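The strip of grass between my sidewalk and my street is eight feet wide, and it belongs to the town of Drilthorpe. I must mow it, I must remove the snow beside it, and if a branch falls on it I must carry the branch away. What I may not do is plant a tomato in it. I have lived with this rule for nine years and I still do not understand it.

I grew up in Prikau, where the land near the road was used by whoever lived behind it. My grandmother had onions there, and currants, and one very old plum tree from which all the children of the street were eating in August. I do not want to make this more beautiful than it was. The plums had worms and the dust from the trucks was on everything. But people talked with each other over these plants, and I have met more neighbors over a row of onions than over any lawn.

The rule in our town says that plants in the strip must be "turf or approved ground cover." The approved list has 30 names. I have read it several times, and there is nothing on it which a person would put in a soup. Even thyme is missing, although it stays low, survives being stepped on, and needs less water than the grass.

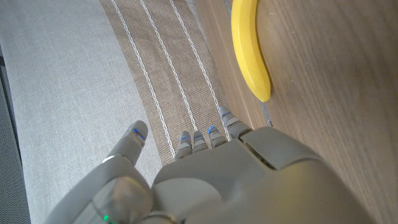
One reader wrote to me after my first letter on this subject that I was forgetting the road salt, and that she would not feed her family with carrots that had spent the winter in it. Her point is a good one. Soil beside a street should be tested before somebody eats from it, and on the busy streets perhaps the answer will be no. In this case, let people build raised boxes with clean soil, or let them grow flowers for cutting. But most streets in Drilthorpe are not busy. Mine ends at a field.

The other argument I hear is that some people will begin with enthusiasm in May and abandon everything in July. This will happen, I am sure of it. It happens also with lawns. The town already has a way to deal with long grass: it sends a letter, then a second letter, then a bill. I do not see why the same letters could not be sent about dead beans.

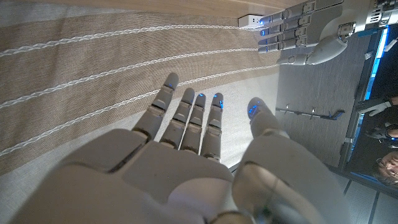 A robotic hand reaches over striped fabric.

What bothers me more is the way the exceptions are given. When the Praltel apartments were built, the developer received permission for ornamental grasses as tall as my shoulder, all along the front, including the corner where drivers need to see. A homeowner who asks for peppers that reach to the knee is told about visibility. I have nothing against the grasses, they are pretty in the wind. I only ask that a height limit be a height limit for everyone.

The cost would be small. Sqalli, the garden store on the north side, already sells a simple soil test, and the town could accept the result with a one-page form. Two feet could stay open next to the curb, so that people can step out of a parked car. No plant above the knee near a corner. I believe this fits on the back of the form. 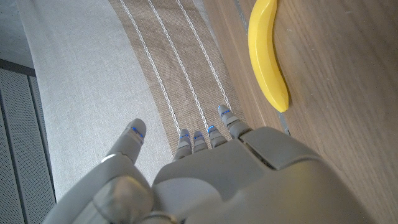 DRILTHORPE, March

Since I wrote the lines above, the town has put the list of ground covers up for review, and comments are open until the end of April. I have sent mine. It asks for thyme, chives, strawberries and bush beans, in this order, from the least frightening to the most. If they will give us only the thyme, I will plant the thyme, and next year I will write again about the strawberries.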